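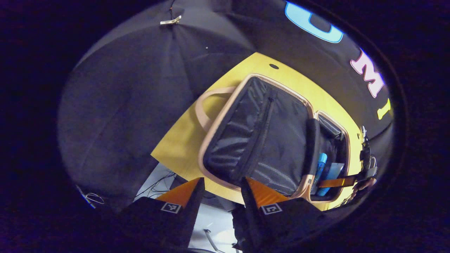

How do I keep a work tote organized when everything sinks to the bottom?

Asked by Sobia Sandhu

I switched from a backpack to a tote in September and I love it, but I can never find anything! Mine has one big middle section and a skinny pocket on the side. By lunch my keys, charger and bus card are in a heap under my sweater. I've tried zip pouches, but then I have to dig for the right pouch. Any tricks? I'd like to stay under 15 dollars, and I don't want to sew anything.

3 answers

Hilde Smits
Oh, I love this question, I've been fiddling with my bags for years! What worked for me was giving the skinny pocket only the things I grab standing up, so bus card, one pen, done. Everything else goes in the big section on its edge, like files in a drawer. Lay a pouch flat and the next thing lands on top of it and you're digging again.

Keys: clip them to a short ribbon and tie the other end to the handle base. You pull the ribbon and up they come (so satisfying every single time).

For the sweater I use a plain thin plastic bag, the kind you get with produce. Roll the sweater tight, squeeze the air out, and stand it at one end so it props up the rest. The bag weighs nothing, and if it rains or your lunch leaks the sweater is fine. 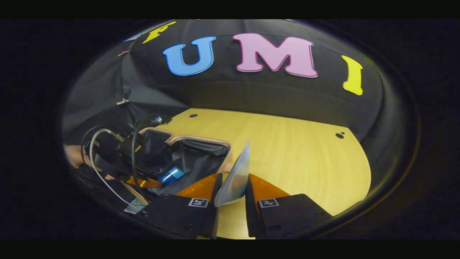 I keep a spare one folded small behind the bus card too, and it has saved me with wet umbrellas, a half-eaten muffin and once a pair of muddy kid shoes. Empty the whole tote at the end of the week. I found 9 hair ties in mine last time!

Aqeel Talpur
get a smaller bag. worked for me

Châu Đào
Seconding the ribbon, so good! If your pouches all look alike, get different colors. Mine are red for cables, green for medicine and gum, and I can find them without thinking. A piece of stiff cardboard cut to fit the bottom also stops the sagging, and that's free if you have a shipping box lying around. Round off the corners first or they'll poke at the lining.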